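Shirt folding with printed arms — build log, sort of

cindulik
Apr 12, 2023
Right, third attempt at writing this up. Arms are printed in blue, servos are the usual bus ones, all bolted to the white table in the back of the shared workshop. Test shirt is a grey raglan with rusty orange sleeves, picked so the sleeves stand out from the body. Spent 200 on servos alone, don't tell my other half.

Photos in no particular order. Both sleeves crossed over the front, left finger still down near the collar:
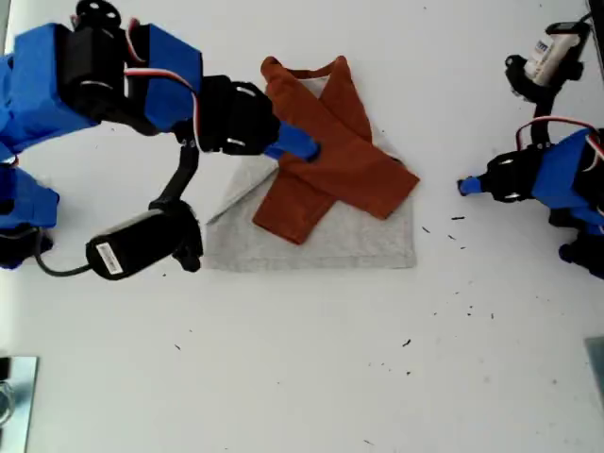 Re: Shirt folding with printed arms

brekke_bits
Nice. Are you scripting the poses or playing back what you did by hand? Mine drifts something awful after a few runs, elbow servo I think.

Re: Shirt folding with printed arms

cindulik
Playback for now. 1,993 lines of joint positions in one file, no loops, I know I know. Want to get it learning from the cameras by August but thats a big want.

Drift — yes, same. I re-zero before every go.

Re: Shirt folding with printed arms

virnari
Going to be a bit of a pain here. Crossing the sleeves is a daft fold. You get a lump right in the middle where they overlap. Straight down the sides is flatter and it's less reach for the arms.

Re: Shirt folding with printed arms

cindulik
Less reach but more wrist turn, and my wrists are the weak bit. Half way stage, one sleeve over and the other still out. See how far across the body the cuff gets on a plain diagonal:
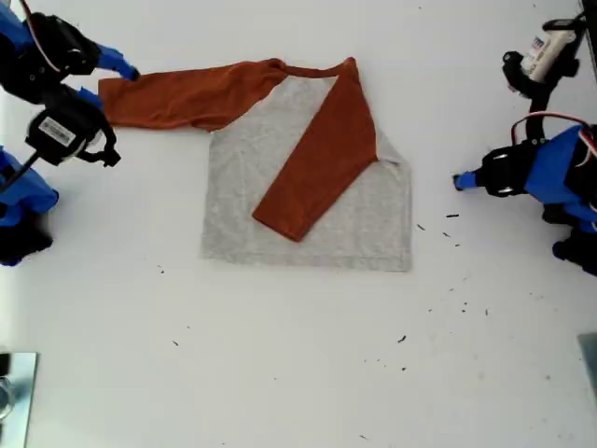

Re: Shirt folding with printed arms

virnari
Ok but that cuff lands a good way over toward the left of the body. Then the second one goes on top and you've got two layers of sleeve there. Still a lump. Would do it your way on a thin shirt, not on a hoodie.

Re: Shirt folding with printed arms

Giang Văn
Lump doesn't matter if he's folding the bottom up after, it gets squashed anyway. What are the fingertips covered in? Bare print slid straight off cotton for me. Ended up with bits of bike inner tube, glued.

Re: Shirt folding with printed arms

brekke_bits
Second the inner tube. Also wipe the table down mate, any camera stuff will latch on to those specks sooner or later. Ask me how I know.

Re: Shirt folding with printed arms

cindulik
Will do re: table. Going to try inner tube on one arm first, got an old one in the shed. My real headache is getting hold of the sleeve end in the first place. Come in too flat and the finger skates over, too steep and it shoves the whole lot into a heap.
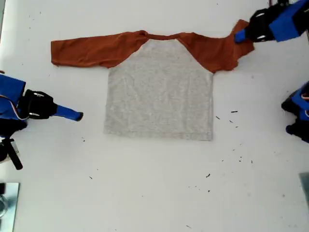

Right sleeve bunched up under the finger, left one still flat.

Re: Shirt folding with printed arms

Giang Văn
Slow the last bit right down before you close. And a soft mat under the cloth, lets the tip sink in a touch.

Re: Shirt folding with printed arms

virnari
No to the mat, cloth drags on it. Slower yes.

Re: Shirt folding with printed arms

polska_prints
Any chance of the files for the fingers? Only got 2 servos spare but want to have a go at one gripper

Re: Shirt folding with printed arms

cindulik
Need to tidy them first, the screw holes are all undersize and I've been drilling them out. Will stick them up when they're fit to be seen.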